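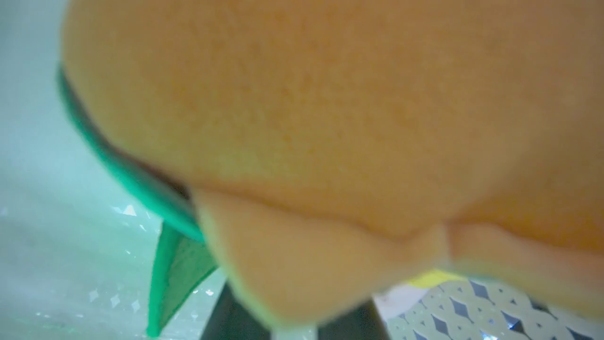
Soft-goods handling: an orange plush item at the gripper.

Equipment Plan: Second Arm for the Laundry Task Area
3 February 2021

The Trelville site has submitted its equipment request for the coming budget year. The largest item is a second manipulator arm for household laundry work, to be supplied by Clestik under the existing purchase terms. Spare finger sets are requested separately at $282 per set, and two sets are planned.
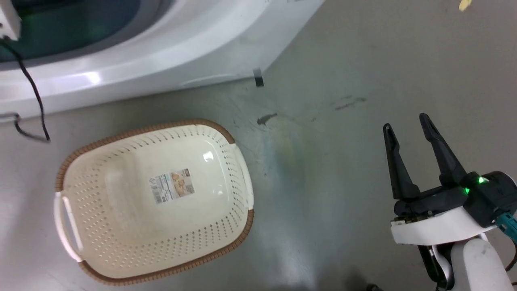 Baskets, soft toys and other small household goods will continue to be bought locally from a fixed allowance of $300. Managers are asked not to charge these items to the equipment line. Service hours on the present arm stood at 564 at the close of the last quarter, and the Gilchrist office has agreed to fund one inspection before any new unit is ordered.

Delivery is quoted at 90 days from the date of order. Requests for changes to the plan should reach the Gilchrist office before the April review. Late requests will be held for the following year.

Search this newsletter
Enter keyword Go

Recent items
Nerudar Software License Renewal
Storage Space at Trelville
Revised Purchase Order Form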